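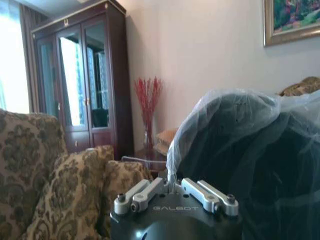

ok so I finally quit my gym and joined the town pool. 29 July 2021, write it down, the day I became a lap swimmer

I haven't done real laps since high school. I figured it would come back like riding a bike. I did 2 lengths and had to hang on the wall pretending to fix my goggles

the lady in the next lane was Romana Matoušek, who used to teach half the kids on my street to float. She's still so fast! She lapped me, waved, and lapped me again

things I forgot about pools: the smell gets in your hair for days, the deck is freezing at 6 am even in July, and there's always one guy doing butterfly in the slow lane

someone asked about price - I paid 174 for the season at Gunley, locker included. My old gym wanted more than that just to let me leave (still mad)

Mélanie Gauthier told me to breathe every third stroke and I swallowed so much water trying it. Going back to every second one until I stop sounding like a seal

also I need a new swimsuit. Mine is from a cruise and it has a bow on it. The bow has opinions about flip turns

going again Saturday if my shoulders let me. If anybody has goggles that don't leave raccoon eyes until lunch please tell me the brand, I'm begging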